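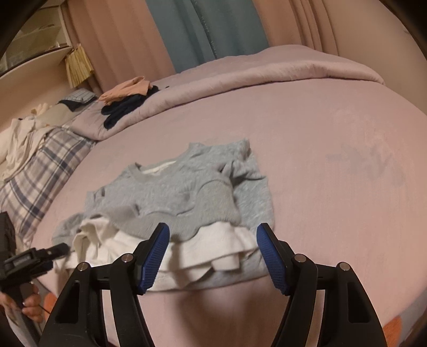 Folding is the part of laundry that everyone believes they already know, and the reason this unit comes fourth and not first. By now you have sorted, washed and dried things without lasting harm to yourselves or the building, and you will want to treat the next stage as a cool-down. Resist. A T-shirt forgives nearly anything. A lined sweatshirt has a front, a back, two sleeves with plans of their own, and a pale inside that comes out to see what is going on, as the off-white layers have done across the lower part of the gray one on the pink sheet. Most of tonight's handout is about getting that inside back where it belongs and keeping it there while you fold the rest.

Household Textiles for Beginners
Unit 4: Folding the Lined Sweatshirt
Bralanholm Evening Program, February term

Bring to class: one sweatshirt with a lining or a loose inner layer, clean. Last term's handout did not say clean.

4.1 The surface

The textbook (Carkex Home Manual, chapter 8) tells you to fold on "a firm table of generous size." The people who wrote the Carkex manual evidently own such a table and keep nothing on it. The rest of us use a bed. A bed is a perfectly good folding surface provided you accept two things about it.

First, it is soft. When you press a crease into a sleeve, some of the pressure goes into the mattress and does nothing for you. Smooth with the flat of the hand, from the middle out, and don't lean.

Second, the sheet moves. A fitted sheet moves less than a flat one, especially if all four corners are on. Pull it tight before you start. A plain sheet in a color unlike the garment also makes edges much easier to find. Gray on pink is fine. White on white is for people who enjoy losing a hem.

Strip off the comforter. Folding on top of a comforter is something else, closer to gardening.

4.2 Terms used in this unit

Collar band: the ribbed ring around the neck.

Neck tape: the narrow strip sewn inside the back of the collar. If your garment has one, it will tell you which side is the back, and it will go on telling you when everything else is in a heap. Find it first.

Body: front and back panels together.

Lining: any inner layer, attached or half attached. On cheap garments it is fixed at the neck and the hem and floats in between. On very cheap garments it floats.

Hem: the bottom edge. In lined garments the hem is where trouble arrives.

Turn-up: a hem that has rolled itself to the outside and brought the lining along. On the assessment sheet this is spelled "turnup," and you will get the mark either way.

4.3 Laying out

Put the garment down with the collar away from you. It will land crooked. Leave it crooked for a minute and look for four things: the collar band, both shoulders, the hem. (I am counting the shoulders as two. There were letters about this last year.)

Now straighten from the top. Take the shoulders, one in each hand, and draw them apart until the collar band lies in an easy curve. Draw, don't yank. Ribbed knit stretches and has a long memory.

Next the sleeves. A sleeve trapped under the body makes a ridge that no later step will get rid of, so bring both out to the sides and run a hand down each. If a sleeve is twisted, the twist starts at the armhole. People untwist the cuff. The cuff is innocent.

4.4 The turn-up

This section is worth more marks than any other, for the good reason that it is where the marks are lost.

A hem turns up when the outer layer and the lining come out of the dryer with different ideas about length. The lining wrinkles, finds the opening, and leaves. What you get is a gray sweatshirt apparently wearing a blouse on the outside.

The wrong way, which roughly half of each class will try before reading this far, is to poke the lining back in with the fingers, a bit at a time, like stuffing a turkey. It goes in. It stays in as a lump. The lump is then folded, stacked, and met again in the morning by somebody getting dressed in the dark.

The right way takes two holds:

Hold one. Pinch the lining at the hem, through all its layers, and keep the pinch. Don't let the bunch roll.

Hold two. Take the garment at the far side, out along the opposite sleeve or shoulder, and draw gently away from the first hold until the cloth between the two is straight. 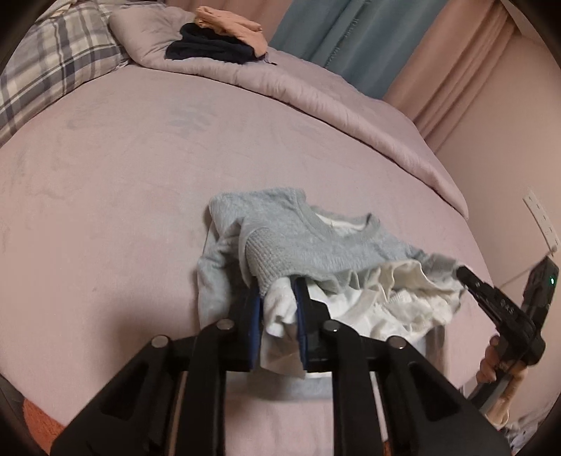
Fig. 4.2. Two holds on a gray sweatshirt: one on the white fabric below the turned-up hem, one out at the sleeve.

Note how much lining there can be once it is out. The ruffles are all one layer or two at most, but they read as a great deal of cloth, and beginners panic and start folding it as if it were a separate item. It isn't. Follow it with your hand until you reach the seam that joins it to the gray, and work from the seam.

With both holds on, lower the hem side to the sheet and let the outer layer roll down over the lining. It will want to stop halfway. Shift hold one along the hem a hand's width and repeat. Three or four shifts will do a child's size. An adult extra-large takes as long as it takes, and I would put the radio on.

When the hem is down, put a flat hand inside the body and sweep the lining toward the corners. You are feeling for lumps. If you find one, go back to hold one. If you find a sock, it goes in the Ndlovu box by the door, where there are many others.

4.5 The fold

After all that the fold is an anticlimax. There are several schools. We teach the Trelleck fold, because the shelves in the practice room were built for it.

1. Front down, collar away from you.
2. Bring the right side in to the middle, sleeve with it. Lay the sleeve back down along the body.
3. Same on the left.
4. Fold the hem up to mid-chest.
5. Fold once more, to just below the collar band.
6. Turn over. The collar band should be on show and the lining should not.

If the lining is on show, you skipped 4.4. Unfold.

A child's size may need only step 4. Small garments folded twice turn into a sort of cushion and slide off the pile.

4.6 Common faults

Sleeve ridge. A diagonal bump across the front. Sleeve was left underneath at the start.

Tail. A white corner sticking out of the bottom. Lining not swept.

Bow tie. Sides folded in without straightening the shoulders, so that the packet is wide at both ends and narrow in the middle. Pretty, but won't stack.

The roll. Garment has been rolled up. Students who travel a lot do this and are proud of it. It is a legitimate method and it earns no marks in this unit.

4.7 Practice

Fold the same sweatshirt 8 times at home before the next session. Between folds, shake it out hard enough that the lining escapes at least once. If it refuses to escape you have bought better clothes than the course was designed for, and may borrow one of ours.

Write a short note (a paragraph will do) on which fold was worst and where it went wrong. Last year's set of notes ran to 644 lines when I typed them up, and the word "suddenly" appeared in most of them. Cloth does very little suddenly. Look at what your other hand was doing.

Reading: Carkex, chapter 8, skipping the part about the table. The section on fitted sheets at the back of the same chapter is for Unit 5. You are welcome to read ahead, though in my experience it doesn't help.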